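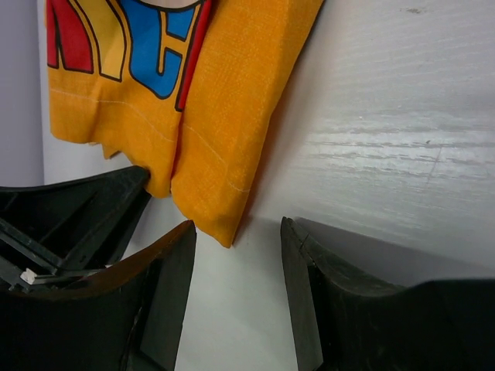 オレンジの布、白い台の上で。

股関節が硬い人ほど、ランジを急ぎすぎる。そう私に言ったのは、港町ディンデルポート(Dindelport)で小さなジムをやっているヴァイダ・サカラウスカスさんです。耳が痛い! だって私、回数をこなすのが大好きなんですよ。動画を流しながらトントン進めて、汗をかいたら勝ち、みたいな。

で、6月に彼女のクラスに通ってみたんですが、最初に直されたのは足の幅でした。前後の足を一直線に置いていたせいで、毎回ぐらぐら。こぶし2つ分だけ横に開いたら、あら、立てる。次は下りる速さです。4つ数えながら沈んで、底で一拍止まって、かかとで床を押して戻る。これを左右で24回。たった24回と思うでしょう? 私は途中で壁に手をつきました。

隣にいたケヴィン・アルボレダさんは自転車乗りで、太ももは私の倍くらいあるのに、やっぱり後ろ脚のつけ根が伸びないと唸っていました(ちょっと安心したのは内緒です)。ヴァイダさんいわく、後ろ脚のお尻をきゅっと締めると骨盤が前に倒れにくいとのこと。腰を反らせてごまかしていた私には、この一言がいちばん効きました。

家では朝7時、コーヒーを淹れる前にやっています。バックランジから始めて、慣れた日だけ前に踏み出すほうへ。膝が内側に入ったらその日はおしまい。終わったら片膝立ちで40秒、左右とも伸ばします。水は300ミリリットルをちびちび。朝食は卵とヨーグルトが多いかな。果物があればのせるし、なければそのまま食べます。

ひと月続けて、階段で手すりを触らなくなりました。体重は変わっていません。ヴァイダさんに報告したら、じゃあ来週からダンベルね、と片手2キロを渡されて、いま右のお尻だけがものすごく筋肉痛です。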